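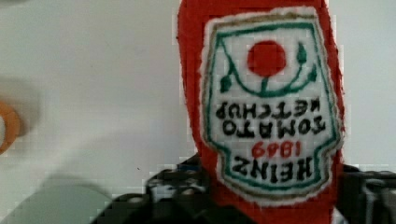 Plush ketchup. 1869 on the label and everything.

Quick one, it's nearly midnight. Play kitchen stuff is all out on the white table and I'm trying to decide what stays. Reiko wants the bowls.

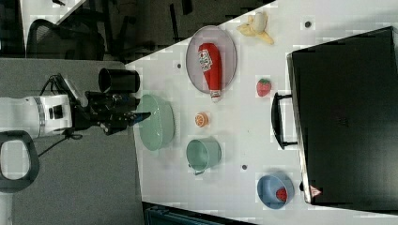 The banana with the peel half open stays, no argument. Purple-ish plate too. Cups, maybe?

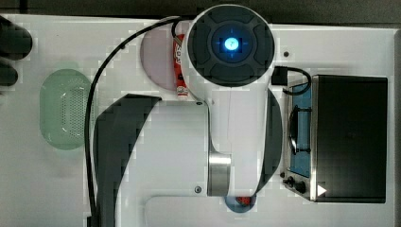
Little black toaster oven, green oval basket with the holes

Still need a box for all this. Tomoyo said Tuesday, so teh rest can wait untill then.

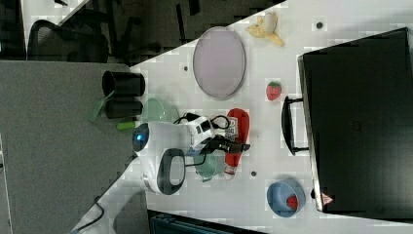
Strawberry in the blue bowl, another one by the plate

Ok bed.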